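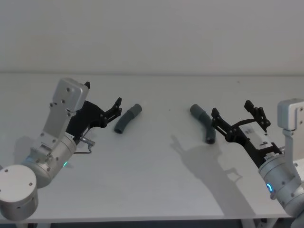 4.3 Checking the grasp planner before a two-arm run

The Herkent planner gives each proposed grasp a confidence score. Treat it as a guess. A high score means the point cloud matched a stored shape, and a bent tube can match its own shape turned the wrong way.

1. Lay the two tube pieces between the arms with bare table between them. If they touch, Vadham tends to merge them into one object.

2. Start Vadham and open the segment view. You should get two outlines. Look for extra blobs under the grippers – shadows on a white table get picked up as parts more often than the release notes admit.

3. Set the minimum cluster size to 434 points. The default of 47 lets specks on the table through as objects.

4. Compare the planned approach for each arm with the real tube. Check which end the planner thinks is open. Do not rely on the preview alone.

5. Run both paths at 30 percent speed with the grippers open.

Caution: The "collision free" message covers only the arm models loaded in Tam. Cables and connectors are not in those models. Keep a hand on the stop button.

Note: The indicator lights on the arms tell you nothing about the plan. Read the planner log.

Note: Auto-tune is said to make step 3 unnecessary. Settimio Grasso tried it on bent tubes in August and went back to setting the value by hand.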